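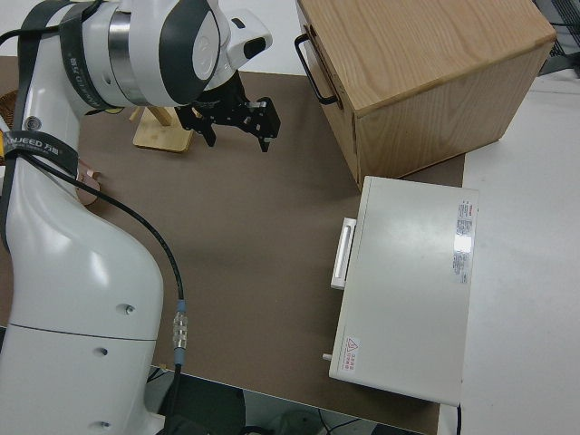
The big table as of this afternoon. Light wood stand toward the back.

1/ Finished the worktable at the Skultcombe room in April and people keep asking about the surface, so a few notes in one place.

2/ I wanted brown-gray and I wanted it matte. The old top was glossy white and by 4 in the afternoon you couldn't look at it. The new one doesn't throw the window back at you.

3/ Total for the table came to $728. Of that, $114 was sandpaper, screws, edging and a second tube of glue after I left the cap off the first one. Delivery is not in there. Sorin Ardeleanu drove it over and wouldn't take gas money.

4/ The stand has a flat rectangular base and a post that goes up at an angle. Despina Ciobanu made it for me. I asked for pale wood, no stain. It got one coat of oil and will get another when I get to it.

5/ It lives at the back of the table. I tried it at the front for a week and kept hitting it with my elbow. Moved it once, haven't touched it since.

6/ Cleaning: damp cloth, then a dry one. That's the whole routine. I bought a spray from Grecu for the last table and it left streaks, so I gave the bottle to Bianca for her shelves.

7/ Scratches do show if you drag something metal across it. Lift, don't slide. Coffee wiped up fine after an hour. Red marker did not, and there is a faint line near the right end that I've stopped looking at.

8/ Someone asked if I'd go darker. No. Virgil Dumitrescu has nearly the same table in dark brown and every bit of dust shows on it. Mid-brown with some gray in it is easier to live with.

9/ Someone else asked about baskets. I like woven ones for scraps and cloths, kept off to the side so the middle stays free to work on. They do shed bits. I sweep.

10/ Still to do: level the back leg (it rocks a little - folded card under it for now), oil the stand, find a proper spot for the small stuff that collects near the left edge.

11/ Measurements for the top are coming tomorrow morning. I wrote them on the underside and need someone to hold the flashlight.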